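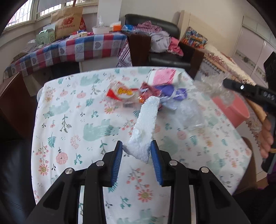 *Figure 1. Hand-held parallel gripper with ribbed pads, holding foam. Mixed packaging on the table.*

## Unit 4: Comparing pads on hand-held grippers

Read this before the lab. The grippers are the same pattern on every bench: two parallel jaws, pads that can be swapped, and a camera looking down the jaws. You'll test two pads, the Dulach ribbed and the Ruketti flat.

### Why packaging

Rigid blocks flatter almost any gripper. Foam and thin film don't. Styrofoam like the piece in Figure 1 has a broken, beaded edge, so the contact patch changes from one grasp to the next. Wrappers and clear bags are hard in a different way — they fold, and the camera often loses the edge of clear plastic against a printed cloth.

Keep the patterned tablecloth on. Results from a plain white table last term didn't carry over to the Tukport trials, where the surfaces were busy.

### Terms

- **Pinch depth:** distance from the pad tip to the near edge of the object, in mm.
- **Slip:** any movement of the object along the pad after the jaws stop.
- **Shed:** beads or crumbs left behind after release. Foam only.
- **Lost view:** the jaws or the object hide the contact point from the camera.

### Procedure

1. Check the pivot screws on both linkage arms. A loose one shows up as jaws that meet at an angle.
2. Close the jaws on nothing and zero the width reading.
3. Pick up the foam from the long side, lift it, hold for a count of five, and put it down.
4. Repeat with a foil wrapper, a folded paper piece and a clear bag.
5. Swap pads and start again from step 2.

Do 60 grasps per pad. If two people work at one table, agree on who moves first and keep the second gripper out of the grasp area until the first has let go.

### Reference run

The Matubbar set has 658 grasps, 400 of them with ribbed pads. Use it to check your logging script before you come in. Slip and shed are in separate columns; a grasp can have both.

### Hand in

One table per pad, plus a paragraph on lost views. Report slip for foam and film separately — a combined figure will be sent back. The lab counts for 65 points.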